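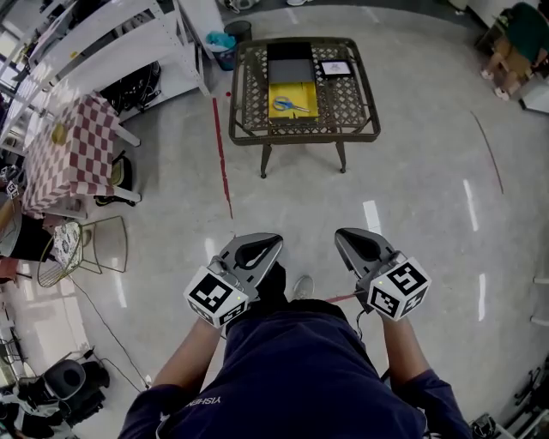

How long should I wait after brushing before I put my night guard back in?

Long enough to rinse your mouth and the guard with cool water. The guard doesn't mind clean teeth. What it minds is leftover toothpaste, which is gritty and will scratch the inner surface a little more each night until the thing looks like an old shower door.

Section 3. Fitting your Bastel night guard at home

Read this section all the way through before you heat any water. The softening step is short, and it is a bad time to be looking for your glasses.

These instructions cover the Bastel soft-fit guard for upper teeth. If your kit says Bastel Lower on the lid, go to Section 4. If your dentist made you a custom guard from an impression, skip to Section 5 and please don't boil it. People do.

Before you start

Do not fit the guard if you have braces, a loose crown, a temporary filling, or a tooth that hurts when you bite. See your dentist first. If you wear a removable partial denture, ask whether the guard should be worn with it or without it. The answer varies, and the guard has to be fitted the same way it will be worn.

You will need:

The guard and the blue fitting handle from your kit
A bowl big enough to cover the guard completely
A slotted spoon
A second bowl of cold water
A mirror
A clock or timer that shows seconds

Fitting the guard

1. Brush and floss. You are about to take an impression of your teeth and there is no reason to include lunch.

2. Snap the fitting handle onto the front tab of the guard. It clicks. If it doesn't click, it's upside down.

3. Try the guard in your mouth cold. It should cover your back molars without poking the gum behind them. It will feel enormous. This is normal and gets somewhat better after step 7.

4. If the ends are too long, trim them with small, sharp scissors, a sliver at a time. Round off the corners. Bastel can't un-trim a guard, and neither can our support desk.

5. Bring water to a boil, take it off the heat, and let it stand for one minute. Pour it into the first bowl. Lower the guard in by its handle and keep it under for 40 seconds.

Caution: Don't soften the guard in a microwave, over a flame, or in water that is still boiling. It will fold up like a leaf and stay that way.

6. Lift the guard out with the spoon and handle together. Shake off the hot water and count to three. Dip it in the cold bowl for one second, no longer.

Caution: Touch the guard to the inside of your wrist before it goes in your mouth. If it's too hot for your wrist, it's too hot for your gums. Children must not do this step themselves.

7. Using the mirror, center the guard over your upper teeth and push it up with your thumbs. Bite down gently. Close your lips and suck the air and water out – it makes a rude noise, and that's how you know it's working. Press the outside of your cheeks and upper lip with your fingers for 20 seconds.

8. Open, remove the guard by the handle, and leave it in the cold bowl for two minutes. Take off the handle.

9. Try it again. It should stay up when you open your mouth and come away with a light pull at the back on both sides.

Note: If the fit is off, you can repeat steps 5 to 8 twice more. After that the material gets thin where you bite, and you should start over with the spare guard in the lid compartment.

The first week

Expect some extra saliva. Your mouth thinks it has been given food and is trying to be helpful. This usually settles within a few nights. Wearing the guard for half an hour in the evening before bed gives you some practice, and also an excuse not to answer the phone.

Your teeth may feel slightly odd when you take the guard out in the morning. If that feeling lasts more than an hour, or if your bite feels different later in the day, stop wearing the guard and call your dentist. Do the same for jaw pain that is new, gum sores, or a tooth that has started to wiggle.

A guard protects teeth from grinding. It does not treat snoring or sleep apnea, and it is no use at all for hockey.

Daily cleaning

1. Rinse in cool water as soon as you take it out.
2. Brush with a soft brush and a drop of plain dish soap. No toothpaste, no bleach, no mouthwash with alcohol.
3. Rinse again and let it air dry before you close the case.

Once a week, soak it in a Lulel cleaning tablet, following the directions on the tube. One tube holds 100 tablets, so it will probably outlive the guard.

Caution: Keep the case out of reach of dogs. A used night guard is apparently delicious, and the warranty doesn't cover it.

When to replace it

Look at the guard against a window once a month. Replace it if you see a hole, a crack, or a cloudy patch that won't wash off. Heavy grinders may go through one quickly. Bring it along to your checkups, worn spots and all – your dentist can learn a lot from where the dents are.

Replacement parts

Upper guard, pack of two: part 261
Fitting handle: part 699
Vented case: sold separately under the Vurnitz name, and fits all Bastel guards

Section revised June 25, 2025. Section 4 covers lower guards.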